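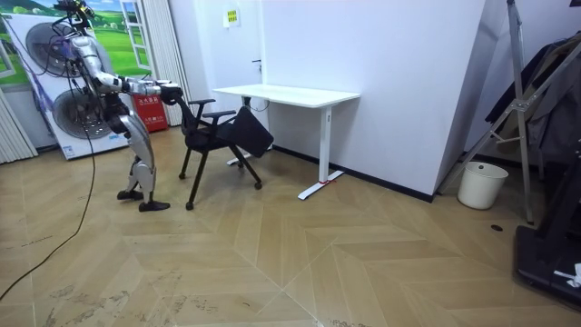
Der Humanoide am Bürostuhl, Projektgruppe Drellstead.

Die Aufgabe für den Wettbewerb in Hakgate klingt banal: Bürostuhl an der Lehne greifen, zum Schreibtisch schieben, loslassen. Unser Semesterprojekt läuft seit März, und seitdem streiten wir über Rollen. Ein Stuhl mit Lenkrollen hat keine brauchbare Vorzugsrichtung. Wer nur an einer Seite der Oberkante drückt, dreht ihn.

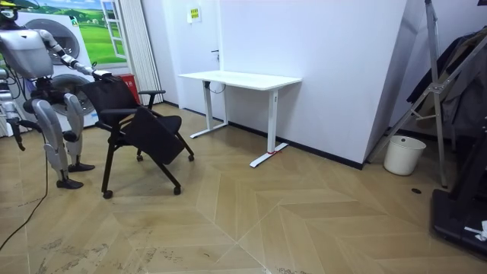
Clémence Besson hat deshalb die Bewegung in 2 Phasen getrennt — erst ausrichten, dann schieben. Von 42 Versuchen mit der alten Regelung waren 9 gültig. Für die neue fehlen noch Zahlen, der Logger schreibt die Zeitstempel doppelt.
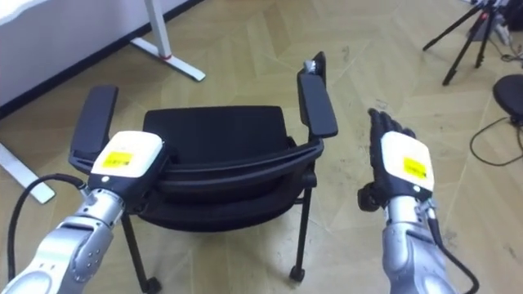

Die Zielpose berechnen wir relativ zum Tisch. Das Verfahren stammt aus dem Kurs in Drurville und braucht eine Kante, die auch beim Vorbeugen sichtbar bleibt. Aus der Kopfperspektive liegt die weiße Tischplatte oben links, die Armlehnen stehen zwischen den Unterarmen. Schwarz auf hellem Parkett lässt sich gut segmentieren, schwarze Finger vor schwarzer Lehne dagegen schlecht. Dahlgren, unser Filter für die Handmaske, bekommt daher einen eigenen Schwellwert je Hand. Den Code lade ich hoch, sobald der Logger repariert ist.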